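Kamadthorpe Supper Club > Meetings > Minutes

Minutes of the planning meeting, May 1, 2018

Taken by me, Osvaldo Furtado, on the back of a seed catalog and typed up the same night, so please forgive the spelling of anybody's street!

We got going late as usual (the side door was locked and the key had gone home with the choir). Minutes from last time were read and passed, with one correction: the soup was leek, and I had written "leak." Fixed.

1. The June supper

It's on. We have the hall for the whole evening, and the Lopes bakery has said yes to doing the bread again, which made everybody very happy, me most of all. We talked for a good long while about whether to charge at the door or sell tickets ahead. Ahead won. I'll get them printed once somebody settles on the wording, because "Bread and Company" got some groans and "An Evening of Bread" got more.

The Lopes order will be 16 loaves, sliced on site. There was a feeling that last year we ran short at the far tables and I agree, I sat there!

2. How we lay the tables

This took up most of the meeting. Last year's cloths came back from the wash with butter marks that never did shift, and I don't want to iron another one as long as I live. The proposal was brown paper, one big sheet to a table, rolled up and tossed at the end with all the crumbs inside. I was for it from the start (put that in the minutes, I said, and now I have).

The worry was that it would look like a parcel depot. I think it looks lovely with a white plate on it, kind of plain and friendly, and the wooden board warms it up. We passed the picture around the room and most people came over to my side. 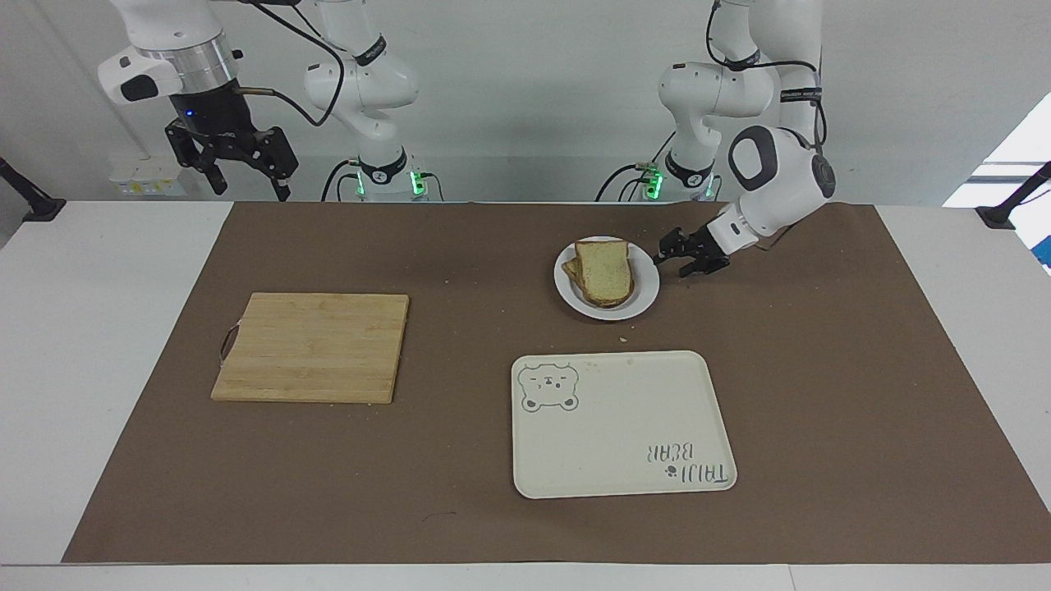
Item 2: brown paper with the bread plate, cutting board and cream tray.

Things that came up after that:

- The paper should stop short of the table edges the same way, with some white left showing. If it hangs over, people catch it with their knees.
- Bread goes on a plate with a rim. Boards are for cutting and go back to the side when they're done.
- We like the trays but can't agree what they're for. Butter, said one half of the room. Used knives, said the other. Left open, bring opinions next time.
- No candles on paper. I brought this up myself and got a round of applause, so thank you.

Agreed: paper on all the long tables, cloths for the dessert table only. One vote against, and she knows I respect her for it.

3. Napkins and other buying

The Wollier catalog has plain napkins in packs of 500, and we'll take one pack. Cream, please, so they go with the trays. The Holletti ones are thicker and I loved them, but we'd be paying for the pattern. I also asked for 2 rolls of the brown paper so we can practice on one, and that went through without a fuss.

4. Washing up

Sign-up sheet went around and came back with four names, all of them people who washed up last year. I'll pin it in the hallway and hope! If you can dry but can't stand for long, we can put a stool by the sink.

5. Anything else

The big urn drips from the tap. It has been dripping since Christmas and we keep writing it down. I'm going to take it home in the car and have a look at the washer.

Somebody left a green umbrella under the coat rack. It's in the cupboard with the folding chairs.

We closed after that and ate the rest of the lemon cake. Next meeting is in June, same room, and I'll bring the key.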